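How to Speak at a School Board Meeting (Without Losing Your Nerve)

Posted December 20, 2022

I've been to more Bultham school board meetings than I care to admit, and I've spoken at a good number of them. The first time, my hands shook so hard I couldn't read my own notes. If there's a policy you care about and you've never gone up to the microphone, I hope this gets you there a little calmer than I was!

Find the agenda first

Our district posts it on the Friday before the meeting, under "Governance" (not under "Calendar," where any sane person would look). Yours may do it differently, so call the district office and ask. You want the item number and the attached packet. Read the packet, all of it. The one for our charity fundraising policy last winter ran 69 pages, and the part everyone was upset about was on page 26, in a footnote.

Figure out which comment period you need

Most boards have two. One is for items on the agenda, the other is for anything else under the sun. If your topic is on the agenda, sign up for the first one. I got this wrong at a Zulden meeting once and ended up speaking after the vote had already happened, which was a long drive for nothing.

Sign up early

In Bultham you fill out the online form by noon on the day. Zulden still does paper cards at the door, and they stop taking them 30 minutes before the meeting starts. They'll ask for your name, your town and your item number. You can usually write "parent" or "resident" on the affiliation line and leave it at that.

Write it out, then cut it

You'll get 2 minutes in most places. That's less than a page, double spaced. Mine always goes like this:

Who I am and which school my kids go to.
The item number and whether I'm for it or against it.
One reason, with something from my own life in it.
What I want the board to do tonight.

People try to squeeze in four reasons and the timer goes off during the second. Pick the one you'd tell a friend over coffee. If you've got more, put it in a letter and email that to the board clerk ahead of time (it goes in the public record, and at least some of the members do read it).

Read it out loud with a timer. Then do it again slower, because you'll speed up once you're standing there.

Talk about the policy and leave the people out of it

I know, I know. When it's a faith issue or a money issue, or both at once, it gets personal fast. But the chair can cut you off for naming a staff member, and at Bultham ours does. Say "the proposed wording" or "section four" and you'll be fine. Don't ask questions expecting an answer, either. Board members generally aren't allowed to go back and forth with you during comments, and the silence feels awful if you weren't ready for it.

Bring paper copies

One for you, one for the clerk, and a few spares. Print them the night before, in big type. Please don't count on reading off your phone, with the screen going dark every few seconds while the whole room waits. 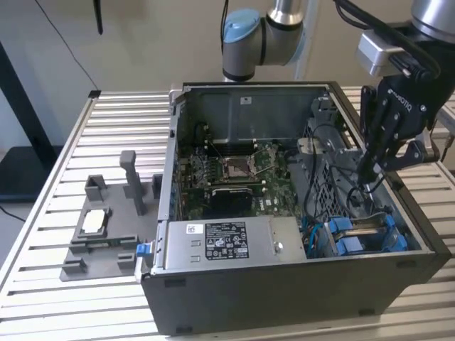
Desktop tower on its side with the side panel off.

After you speak

Stay for the vote if you can. In January I left early to relieve the sitter and missed the board sending the whole item back for a rewrite, and I spent two days thinking it had passed.

Then check the draft minutes when they come out. Quintela's only list speakers by name and topic, while Gakau's have a one-line summary, and that summary can be wrong. Mine once had me in favor of something I'd spoken against! A short, polite email to the clerk before the next meeting is enough to request a correction. Put the meeting date and item number in the subject line and attach your written copy.

If the item comes back on a later agenda, you'll need to sign up again. Your old card doesn't carry over.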